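**Gripper fault at the Diltska bench: what we know**

Many readers have asked why the clothes sorting trial was stopped in June, so I will try to explain it properly.

The arm was putting folded clothes in a plastic bin. In run 1203 the gripper closed on a sleeve, lifted it, and then did not open on command. The arm continued to its home position and pulled the garment with it. The operator pressed the stop after 2 seconds. There was no injury, but one finger was bent and the wrist motor became too hot to touch.
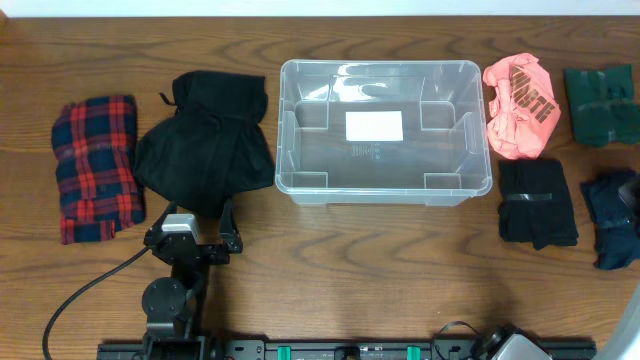
At first we suspected the software from Vellitz. The log shows that the open command was sent and received, so we looked at the cable. One wire was broken inside the jacket, close to the wrist, where it bends on every cycle. When the arm was stretched far out, the contact was lost.

We have now changed three things:

- The wrist cable is replaced after every 200 runs.
- The arm stops if the gripper does not answer – before, it only wrote a warning.
- Hands stay 20 cm away from the fingers until the power is off.

Our colleagues in Lagos use the same Flundavis cable and have been informed. If your arm drops its connection only in some positions, please check the wrist first and write to us.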